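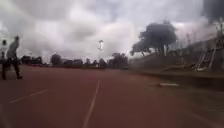
Track morning, quick notes before work

Ok typing this fast, coffee in one hand. Got to the track Saturday under a big heavy lid of cloud, my favorite running weather. Candela Figueroa bet me a pastry I'd bail. Pastry please.

Plan was easy laps, no watch drama. Two warm up laps, then strides on the straights, float the bends. That's all Rezaul Uddin ever writes on my schedule anyway — "float the bends" — and I still don't totally know what he means by it. Relax the shoulders? Stop staring at my feet? I went with shoulders.

Walkers out too, which I like. You pick a lane, they pick a lane, everybody nods.

Legs were junk for the first mile. Then fine. Then junk again. Total came to 43 minutes including the stretching I always cut short, and teh left calf is grumbling a little so tomorrow is off. Probably.

The curve is the part I look forward to. Red track bending off to the right, grass bank going up beside it, that big round tree dark against the sky. I use the tree as my target on every stride. Start pushing, eyes on the tree, don't look down. 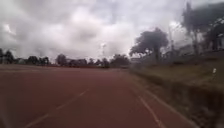
Did six of those, wanted eight. Six is fine. Last one felt smooth for maybe ten steps and I'll take ten steps.

Stuff to remember for next time:
Longer socks
Eat something, a banana at least
Bring the Plonard jacket, the wind on the straight is rude
Text Rezaul about the calf BEFORE it gets bad

Stopped by Mercado on the way home for oranges and bread, forgot the bread. Going again Tuesday if work lets me out on time, definately with more breakfast in me. Candela says she's coming. We'll see!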